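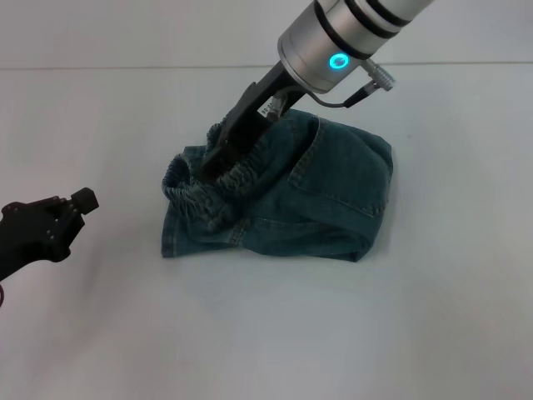
Dunkel blaugrüne Jeans, zusammengeknüllt auf weißem Tisch

Jeans ordentlich zusammenlegen, ohne dass alles wieder aufgeht?

Nokuthula Van der Merwe
Hallo ihr Lieben, ich hoffe, ich bin in dieser Rubrik richtig. Wir sind im September in eine kleinere Wohnung gezogen und ich habe statt des großen Kleiderschranks jetzt nur noch eine Kommode von Huvari mit ziemlich flachen Schubladen. T-Shirts und Pullover klappen wunderbar, aber bei den Jeans verzweifle ich! Sie liegen bei mir meistens so da wie oben, als dunkelblauer Klumpen, und wenn ich anfange zu falten, weiß ich schon nicht mehr, wo vorne und hinten ist. Besonders die mit Gummizug im Bund ziehen sich oben zusammen und werden nie gerade. Wie macht ihr das? Und legt ihr sie lieber hin oder stellt ihr sie auf? Die Schublade ist innen 200 mm hoch, falls das wichtig ist. Vielen Dank schon mal und liebe Grüße!

Marisol Medrano
Liebe Nokuthula, das Problem kenne ich nur zu gut, ich habe drei Kinder und entsprechend viele Hosen auf dem Tisch. Fang am besten gar nicht aus dem Knäuel heraus an. Nimm die Jeans am Bund mit beiden Händen hoch, schüttle sie einmal kräftig aus (ruhig so, dass es knallt) und leg sie dann erst flach hin, mit den Gesäßtaschen nach oben. Jetzt ein Bein genau auf das andere klappen. Im Schritt steht dann eine kleine Spitze über, die schlägst du nach innen, damit du einen langen, geraden Streifen bekommst. Mit der flachen Hand vom Bund bis zum Saum streichen.
Beim Gummibund ziehe ich den Stoff mit beiden Händen auseinander, lege ihn gespannt auf den Tisch und lasse erst los, wenn die Beine schon aufeinanderliegen. Ganz glatt wird er nie, das darf auch so sein. Danach den Saum fast bis zum Bund hochklappen, zwei Fingerbreit Abstand lassen und das Ganze noch einmal dritteln. So bleibt das Päckchen auch stehen. Ob 200 mm reichen, hängt vom Schnitt ab – probier es mit der weitesten Hose aus, und wenn sie oben anstößt, faltest du einfach einmal mehr. Ich stelle sie mit dem Knick nach oben hinein, dann sieht man jede Farbe und muss nicht wühlen. Viel Erfolg!

pană_77
rollen. geht schneller und knittert auch nicht mehr als vorher

Nokuthula Van der Merwe
Danke euch beiden! Das mit der kleinen Spitze war mir völlig neu, und das Ausschütteln habe ich mir bisher immer gespart. Die weite Hose passt stehend gerade so hinein. Gerollt habe ich nur die Kinderjeans, die liegen jetzt vorne links neben den Socken.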